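Trestudow Night Sky Archive
Progress report to the Navickas Fund, period ending June

Dear friends at the Fund,

It has been a full and happy few months, and we are glad to be able to tell you where your money has gone. As you will remember, the grant was to collect and put in order the letters, phone logs and newspaper cuttings left over from the years when people in and near Trestudow kept reporting strange lights over the reservoir.

We have now scanned 1000 pages, which was the target for the whole first year, so we are ahead on that side (the new scanner from Gerkico has been a joy, apart from one stuck lid). Typing up the handwritten letters is slower going. Some of the writers pressed so hard with their pencils that the words come through from the other side of the sheet, and we would sooner take our time than guess.

We have also recorded 34 interviews with people who saw something, or whose parents did. A good many think now that they were looking at aircraft coming in to Prisbridge, and they say so cheerfully. Others are as sure as they ever were. We write down both and leave it at that, as we promised in our application.

Two things are behind. The map of sightings needs better dates, and the Prisbridge paper has yet to give us permission to reprint its cuttings. We have written to them 3 times and will try again on Monday.

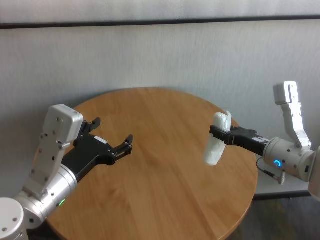

The round table, with its honey-brown wood grain.

Spending is within budget, and the only change we would ask for is to move what is left of the travel money over to typing. We would love to have you come by in the fall, when the first boxes will be open to readers.

With warm thanks,
The Trestudow Night Sky Archive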